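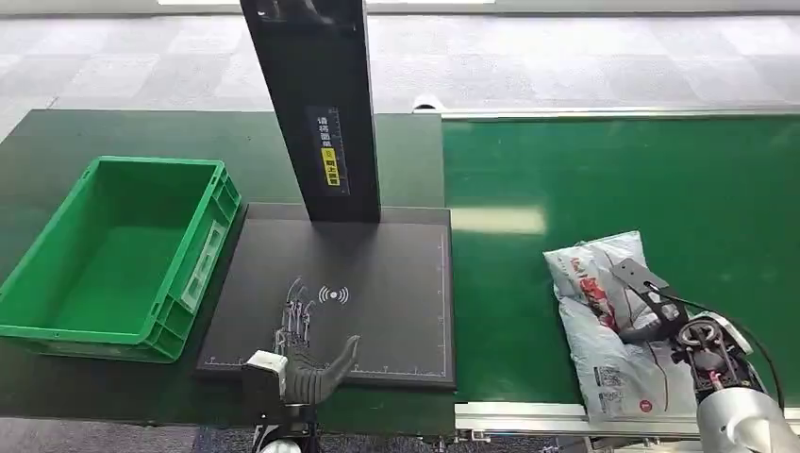

The packing bench: green crate at left, scanning pad in the middle, belt at right with a bagged order on it.

Last updated: Monday, 9:15 am

Lambrakis opens its small-parcel packing room to neighbourhood shops
August — By the Lambrakis news desk

Small shops that pack their own orders on the kitchen table will soon have another choice. Lambrakis is opening its small-parcel room to local sellers this month, and we're very pleased to finally be able to say so!

The room was set up last year for our own mail orders. It handles light, soft goods that travel in bags: clothing, tea towels, craft supplies, toys and the sort of odds and ends that rattle around in a cardboard box. On a good day 2,000 bags go through, and there's room in the afternoon for plenty more.

The layout is simple. Orders come to the bench in open green crates, get scanned on a flat black pad and then move along the belt to be sorted by postcode. Everything is within arm's reach, and the colour of the crate matches the colour on the docket, so a green docket always goes with a green crate. It's a small thing, but it has made a real difference to how calm the place feels at four in the afternoon.

Our first outside customer is Mirkska, the fabric and haberdashery shop two doors down. Mirkska sends out a lot of remnants and sewing bundles, which are awkward to box and happy in a bag. During the trial, 93 of its orders came through the room in one week, including a few very floppy parcels of quilt wadding that we'd been looking forward to trying.
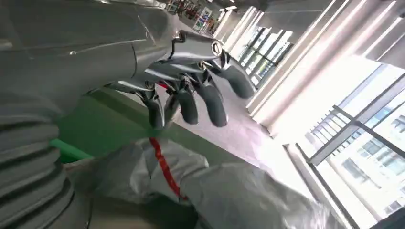 Soft goods at the bench. Crumpled or smooth, they're welcome.

Cendska, which sells children's party supplies online, joins next. Its range is mostly light and often an odd shape, and the team there has already sent us a long and very useful list of what can be squashed and what can't. Paper hats are on the second list.

How it works for sellers

Drop your goods at the side door before noon, already bagged, with a label on the flat side of each bag. Please press the air out before you seal it. Bags can be plain or printed, in whatever colours you like, as long as the barcode sits clear of the folds. Orders received by noon leave the building the same day.

There's no minimum. If you have three parcels, bring three parcels. Sellers with more than 60 a day should book a time first so we can have enough crates ready. Crates can be borrowed overnight and come back with the next drop-off.

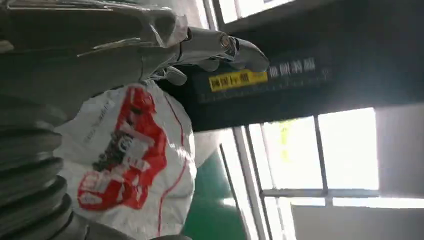
A white bag with a big red print, one of the many styles of packaging that suit the room.

Anything in glass, anything liquid and anything longer than the crate still needs to go through the main dock, where Femotik looks after boxed freight. Femotik has agreed to collect from both doors on the one run, so a seller with a mix of bags and boxes only has to make the one trip to us.

Three more places are open for the first month. We'd love to hear from bookshops, knitters, seed sellers — anyone with light goods and too little bench space at home. Come by any weekday morning and have a look at the room. Ask at the front counter for a seller form, or pick one up at Mirkska during shop hours.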